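How to Wash and Dry Table Linens for a Club Supper

Cloths and napkins should go in the wash the same night if you can manage it. If you can't, shake them outside and hang them over a rail until morning. Don't leave them balled up in the bag.

What you need: liquid detergent, dish soap, white vinegar, a soft brush, and a clean sheet to fold on. 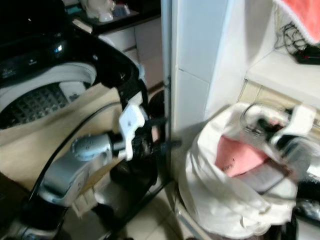 Bendstead Supper Club – Linens and Kitchen

Sort first. Whites and creams go together, dark napkins on their own. Anything with candle wax stays out of the pile until you have scraped it and ironed it between two sheets of plain paper.

Treat the stains. Rub dish soap into grease and leave it for 30 minutes. Rinse wine and coffee from the back of the cloth with cold water, then dab on vinegar. Gravy counts as grease. Beets need a cold soak overnight and may not come out the first time.

Load the machine loosely, no more than two long cloths at once. Use warm water for cotton and cool for anything with a woven border. Skip the fabric softener – it makes napkins bad at soaking up spills.
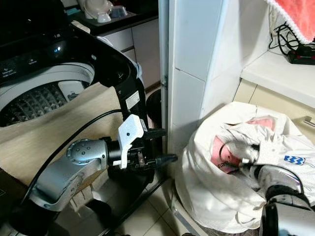
Top loader with the lid up.

Check each cloth again before drying. Heat sets a stain, so wash it a second time if you still see a mark. Hang the long ones over two lines, pull the hems straight, and take them down while they are slightly damp.

Iron from the center out, wrong side first. Fold in thirds lengthwise, then roll around a cardboard tube. Napkins get stacked flat and tied in bundles. We own 88 of them, and Korkor Tetteh keeps the list, so tell her if any are torn or missing.

Clean linens go back to the hall by Friday at noon. If the cupboard is locked, ask Obed Zakaria for the key.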